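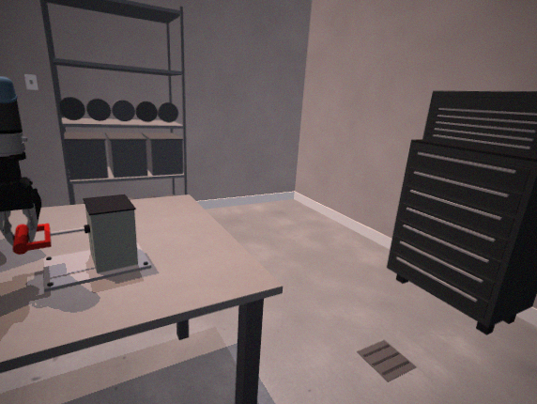

Ondwood will put off ordering a robot for its Bruvolgate assembly shop until it has finished testing the job in simulation, the company said in October. The money for the arm stays in next year's equipment budget, but the order will be split into two stages and the second stage has no date yet.

The company assembles small mechanical controls for other manufacturers. The job it wants to automate is a check done at the end of the line, in which a worker grips the handle on a finished unit, moves it through its travel and sets the unit aside if anything binds. The shop checks 2,000 units a month this way, all by hand.

Under the original plan, Ondwood would have bought an arm, a gripper, a table and a set of fixtures in a single order and worked out the details after delivery. Managers changed course in the summer when the quotes came back. The arm itself was close to what they had expected. Fixtures, guarding, installation and programming were not, and together they came to more than the arm.

Jyoti Bansal, who runs purchasing at the company, said the quotes were hard to compare. One included a table and left out the gripper. Another priced the gripper but assumed that Ondwood would build its own fixtures. A third covered everything except training.

"We had three totals on a sheet and they were totals for different things," Bansal said. She sent all of them back with a single list of items and asked each supplier to price every line separately, including the ones it did not plan to supply.

The simulation work is being done with Gumede, an engineering firm that has handled conveyor projects for the shop in the past. Gumede charges by the hour and has logged 301 hours on the project so far. That cost came out of this year's maintenance budget, which had money left over after a compressor replacement was moved back.

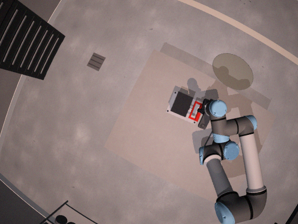 Floor space has been the main argument inside the company. The corner set aside for the robot is now used for packing, and the packing bench would have to move before any table could go in. An early layout called for a large table so that several fixtures could stand side by side. In the simulation, the arm works on a single small device with a pale base plate, and much of the square work surface around it is bare. Ondwood has asked Gumede to run the same job with a smaller table before the packing bench is moved.

A smaller table would also change the guarding quote, which was priced by length. The supplier has said it will hold its price per section until the end of the year.

The second open question is the gripper. Ondwood first looked at a plain two-finger model and then at a heavier one from the Kanel range, which costs more and needs its own controller. The handles on the company's products are not all the same shape. Some are round grips and some are open loops, and customers sometimes ask for a change in the middle of an order. A gripper that handles every shape would save on changeovers. A cheaper one would need different finger pads for different products.

Bansal said the difference in price between the two could be up to 50 percent once the controller and the extra wiring are counted. She has asked for both to stay in the budget as separate lines, with only one to be approved.

Spare parts will be budgeted for the first time. The shop has usually bought spares when something broke, and last winter a labeling machine stood idle while a replacement sensor was shipped. The new budget sets aside money for one extra set of gripper fingers, one cable set and a spare fixture plate. They will be ordered with the robot and kept in the tool room.

Training is also listed separately. Two people from the day shift will take the supplier's basic course, and a member of the maintenance crew will take the longer one. The company has not decided whether the evening shift will run the robot in its first months. If it does, more course places will be needed.

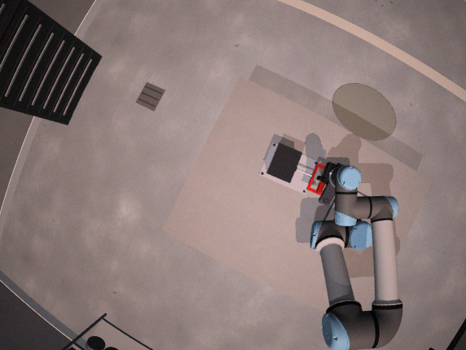 Johannes Dlamini questioned the order of the work at a staff meeting on the plan, saying the shop should settle on its fixtures before it spends more on comparing arms. He said every unit would have to sit in the same position each time, whichever robot was bought, and that the old hand fixtures were too worn for that. He asked for new fixtures to be made now and used at the hand-check stations in the meantime.

Managers accepted part of that proposal. Two fixtures for the best-selling product will be made in-house and paid for from the first stage. If they hold up in daily use, the drawings will go to the suppliers along with the final request for prices. Fixtures for the slower-selling products will wait.

Soo-ah Ha, the production manager, said there are no plans to cut jobs on the line. People who now do the handle check would move to assembly, where the shop has been paying overtime since spring. She said the savings figure in the budget request counts reduced overtime only.

The request also leaves out any gain from running the check at night. An earlier draft included one, and the finance office took it out on the grounds that the shop had no one assigned to load parts after the evening shift.

The first stage covers the two fixtures, the remaining simulation work and electrical work in the packing corner. It is expected to take four months. The second stage covers the arm, gripper, table, guarding and training, and will go back to the owners for approval when the first is complete.

Leasing is still being considered for the arm alone. Ondwood has received one lease offer and is waiting for another. Bansal said the company would probably buy the table and fixtures outright in either case, as they would stay in the shop if the arm were returned.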